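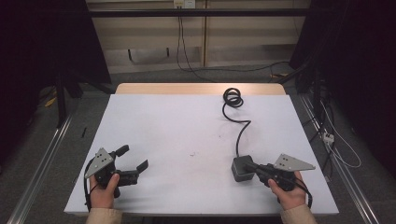
The white work board at Hanik, with a gray block and its cable.

The owner of Hanik, a small repair shop in Nunduden, does not like drawers. "A cable in a drawer is a lost cable," she told me when I visited in July. "On a white board I see it at once."

She started 8 years ago with one table and 80 cables, bought in one lot from a closed office in Zondilberg. Now she keeps 900 of them. I asked which ones give her the most trouble, and she answered very quickly: the thin black ones.

"They remember every bad fold. You make it straight and it wants to go back to a loop."

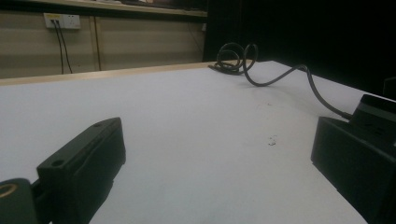 WORK AND TOOLS

She winds a cable always from the plug side, and she leaves the last part free. "If you pull it tight around the block, it will break at the neck - always at the neck."

The board is the third one she has owned. The first was from Després and became yellow after two summers. She keeps the surface almost bare, and a pen may stay only at the side.

Does she ever throw a cable away? "Yes, but I wait one month. Then somebody comes and asks for it."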